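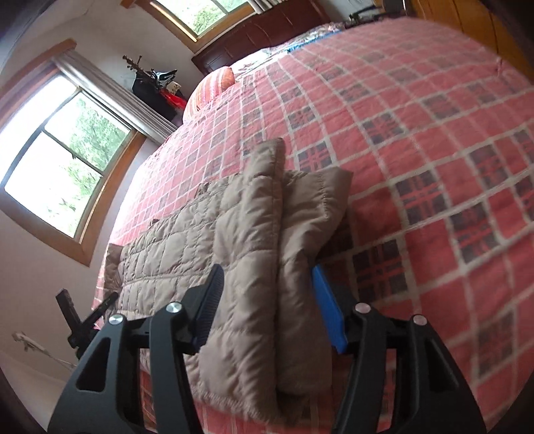
Textiles and Consumer Claims
Unit 6 handout: What the warmth numbers mean, and what they don't

Bring this to class with the reading already done. We will not go over the fiber chapter again.

Last unit dealt with how heat leaves the body. This one deals with what sellers say about it. My position, which you are free to argue with, is that most printed claims about warm clothing and bedding can't be checked by the person paying for them, and that a fair number can't be checked by the person who wrote them either.

1. Where warmth comes from

A quilted piece is two layers of cloth with a filling between them, stitched through so the filling stays put. The filling doesn't make heat. It holds still air, and still air is a poor conductor. Thickness under normal use matters more than almost anything printed on the tag.

Look at the stitching before you look at the filling. Every line of stitches presses the layers together, and along that line there is very little trapped air. Close rows look neat and keep the filling from sliding, but they cost you thickness. Wide rows keep the thickness and let the filling drift. No pattern escapes this, whatever the catalog calls it.

2. The Flirell case

Read the Flirell product sheet in your packet. Flirell is a polyester filling sold to garment makers, and the sheet says it is "3 times warmer." Write down, before class, what you think the missing half of that sentence is. Warmer than what? Than the same weight of something else? Than the same thickness? Than no filling at all?

These are different claims. If it means the same weight, a fluffier fiber can win easily until it's packed in a suitcase. If it means the same thickness, a gap that large would be surprising, given that most of what you are comparing is air. If it means no filling, then the claim is close to empty. The sheet doesn't say, and I wrote to ask. The reply repeated the sheet.

3. The Brusovley survey

Brusovley, which sells bedding and robes, reports that 949 of its customers "slept warmer" after buying the winter quilt. Things to ask:

How many customers were asked? The ad gives the number who agreed and leaves out the number who answered. A footnote mentions 2,000 forms mailed. If all of them reached someone, then fewer than half of the people contacted said the quilt helped. We can't tell whether the rest disagreed or threw the form away.

When were they asked? The forms went out in September, and the ad doesn't say when they came back. People who fill out a form in spring will be comparing a mild night to a memory of January.

Warmer than what they used before? Someone replacing a worn-out quilt would probably be pleased with any new one. There was no comparison group, so the survey can't separate this quilt from newness in general.

I don't think anyone at Brusovley lied. The number may be perfectly correct. It just doesn't support the sentence it's printed next to.

4. A better attempt, with problems

The Tkachenko test report is longer and duller, and you should trust it more for that reason. It gives the room temperature, the size of the samples, how they were washed, and how long each one sat before it was measured. It tested 114 samples and lists every result, including the ones that made the sponsor's product look ordinary.

Still, be careful. The samples were flat squares on a heated plate. People are not flat, and they move, and air gets in at the neck and cuffs. A plate test can rank fabrics. It can't tell you whether you'll be cold at a bus stop. The summary page forgets this and starts talking about "outdoor comfort," a term the report never defines and never measures.

Note also that Flikia paid for the work. That doesn't make it wrong. It does mean you should check whether the tests that would have been awkward for Flikia were run at all. I found no test on samples that had been compressed for a long time, and storage is where a filling like theirs could be expected to do badly.

5. Washing

Care labels are usually written to protect the maker. "Dry clean only" sometimes means the cloth will be ruined in water and sometimes means the maker never tried it. You can't tell which from the label. Clumping after a wash often comes from incomplete drying, so a complaint about a bad filling may be a complaint about a short dryer cycle.

For next time

Find one warmth claim on a tag, a box or a store page. Copy it word for word. Under it, write what would have to be measured for it to be true, what it is being compared with, and who did the measuring. One page is enough. If the answer to any part is "not stated," write that and leave it there. Please don't fill the gap with a guess in the seller's favor, which happened a lot in last year's papers.

Skip section 4 of the reading packet. The chart in it has the wrong units.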